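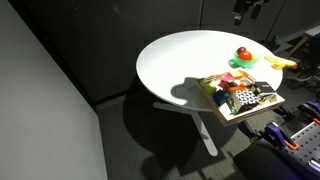
The wooden tray with the colored blocks, on the white table.

Subject: Re: [study-habits] How do you keep a goal after the first month?

Hello all,

I have read the list for a long time but I write seldom, so please excuse if I repeat what was said before in June.

> I set myself 2000 pages for the year and I was very proud of it.
> By the sixth week I was 100 pages behind and then I simply
> stopped opening the book. Has anyone found a way to come back
> to a goal after falling behind, or is it better to choose
> a smaller one from the beginning?

I had almost the same experience with my language course at Clistel. The plan was to learn 2927 words before the final test. I made a table with a number for each day, and every day that I missed was added to the next one. After a bad cold the table told me to learn 100 words in one evening. I closed it and did not look for three weeks.

What helped me was to throw away the debt. I kept the big number on the first page, but I began each week from zero. If I missed a day, it was gone. In the end I reached 967 words, and I passed the test with a better mark than I expected. So I would not say that the big goal was a mistake. Without it I would probably have stopped at 200 or 300.

One more thing, about the notebooks from Grikar that somebody recommended here. They are good, but the weekly page has very little space. I use the Aaltonen planner now, the one without dates, and I start a new page only when I have really studied. There are no empty pages to feel bad about.

I have a question too. Does anybody study together with another person who has a different subject? The library in Fleston offers a quiet room from 6 pm and a colleague wants to go there with me - she prepares for an accounting exam. I am afraid that we will only talk, but maybe it is worth to try it.

Best regards from a slow reader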